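Search this site Type and press enter

How to Keep Fruit From Going Bad (and Which Tips to Ignore)

Updated Friday, September 5, 2025

Every few months a new list of fruit storage tricks goes around. Wrap this in foil, soak that in vinegar, buy a little green pod and drop it in the drawer. I have tried most of them at home over the past couple of years, and my view going in was that the people writing those lists had never thrown away a bag of slimy grapes in their lives. My view has not changed much.

What follows is the routine I use now. It costs almost nothing and it's dull. I don't promise "weeks longer" or "stays crisp forever," and I'd be careful with anybody who does.

Step 1. Sort it when you get home

Take everything out of the bags and spread it over a clear bit of table or counter where you have decent light. Kitchen light is often yellow, and yellow light hides bruises, so I do it near the window.

You're looking for split skins, soft spots, leaking juice and anything fuzzy. Put the damaged ones in a bowl to eat today or tomorrow. Moldy ones go in the trash, and so does whatever soft fruit was pressed right up against the mold. Feel the bottoms as well as the tops. Stores stack the good side up, and I have never believed that happens by chance.

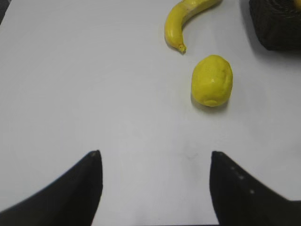

Kamlesh Sandhu wrote in after the first version of this page to say that sorting is a waste of time if you shop twice a week, and that a person who buys less fruit won't need any of these steps. Fair point on the second half. If you can shop that often, buy three apples and skip the rest of this page. I can't, and one bad peach at the bottom of a bag can take its neighbors with it well before the next trip to the store.

Step 2. Decide what needs to ripen

Most storage advice goes wrong right at the start by treating all fruit the same. Some kinds keep ripening after they're picked. Bananas, mangoes, peaches, pears, avocados and kiwis belong in this group. Others are as sweet as they will ever be on the day you buy them: grapes, cherries, strawberries, oranges, lemons.

The second group gains nothing from sitting out. You'll read that strawberries "develop flavor" on the counter. They get softer and smell stronger, and I can see how a person might confuse the two. Eat them or chill them.

For the first group, leave the fruit out until it's ready, then chill it if you can't get to it. An unripe mango put straight into a cold fridge may never come right. Press near the stem with your thumb. Color tells you very little with mangoes, whatever the sticker says.

Step 3. Don't trust the fruit bowl

The mixed bowl in the middle of the table looks nice and I understand why people like it. It's also a fine way to age everything at once. Apples and ripe bananas give off ethylene, a gas that pushes other fruit to ripen. Pile them together in a deep bowl and the ones at the bottom get the gas, the weight and no air.

If you want fruit on display, use something wide and keep the layers shallow. Put out what you'll eat in a day or two. Keep grapes out of it except when people are coming over.
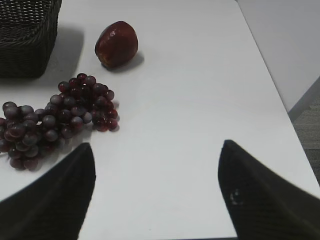
Grapes lose water through the stem and the skin, and a warm room speeds that up. Leave them on the stem, leave the whitish bloom on the skin, and don't wash them until you're going to eat them. I keep mine unwashed in the vented bag they came in, toward the back of the fridge. The last 700-gram bag was still firm after six days. I can't tell you that's better than what you're doing, only that it's better than what I used to get from washing the lot and shutting it in a sealed tub.

Apples do well in the fridge drawer, in a loosely tied bag, away from the lettuce. They'll keep for weeks in there. On the counter they turn mealy much sooner, especially the soft, sweet kinds.

Step 4. Be suspicious of the banana tricks

I have more doubts here than anywhere else. The claim is that wrapping the stems in plastic wrap traps the gas and slows the ripening. I split a bunch in two, wrapped one half, left the other half bare, and put them at opposite ends of the same shelf. By day five I couldn't tell which was which without looking for the plastic. One kitchen and one bunch is not science, but the lists don't offer even that much.

Hanging them on a hook keeps them from bruising where they touch the counter. It doesn't make them last longer otherwise, as far as I can see.

Once they're as ripe as you like, put them in the fridge. The skin goes brown and ugly and the inside stays fine for several days. If they're past that, peel them, break them up and freeze them. Don't freeze them in the skin unless you enjoy picking at a frozen banana with a spoon.

Step 5. Speed things up with a paper bag

This old tip does work, and I was a bit annoyed to find out. Put the hard mango or avocado in a paper bag with a ripe banana or an apple, fold the top over, and leave it at room temperature. Check it every day. Two days is often enough. People put it in, forget about it for most of a week, and then blame the bag.

Rice is the other suggestion you'll see. Burying a mango in the rice bin may well work on the same idea, but then you have a mango in your rice, and if it leaks you've lost both. 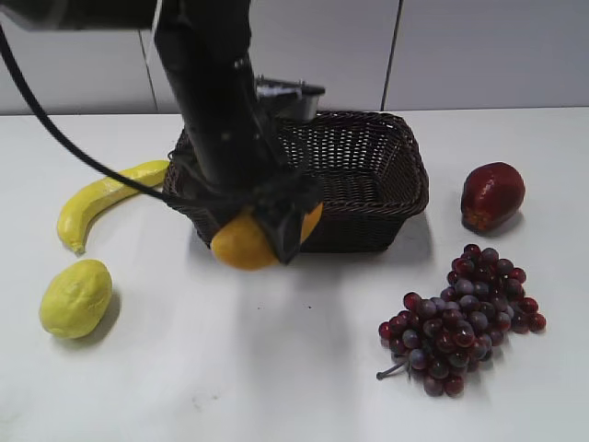 A ripe mango should be moved to the fridge whole and eaten within a few days. Once it's cut, put the pieces in a closed container and get through them quickly. Lemon juice on cut fruit slows the browning. It doesn't make it safe any longer than it would have been, and it makes everything taste of lemon.

Step 6. Think before you buy a gadget

There's a whole shelf of these now: pods, liners, sachets, boxes with a dial on the lid. Most of them are meant to soak up ethylene. The idea is sound enough and growers do control the gas in storage. A home fridge that gets opened all day long is a different matter, and the packages tend to be vague about what their numbers were compared with.

Before paying, ask what the test was. Same fruit, same day, same shelf, with and without? If the box doesn't say, try it yourself with half a bag in and half a bag out. Keep the receipt.

What about the vinegar rinse? For berries, a quick dip in one part white vinegar to three parts water, then a plain rinse, may knock back some of the mold. They have to be dried completely afterward, though, in a single layer on a towel. Skip the drying and you've made things worse. I only bother when berries are cheap and I bought too many.

If some still go soft on you, cook them down with a spoonful of sugar and a pinch of salt, ten minutes on low heat, and put it on toast. Trim the bruises first. Moldy ones don't go in the pot.

Get new how-to pages by email. Enter your address to subscribe. You can unsubscribe at any time.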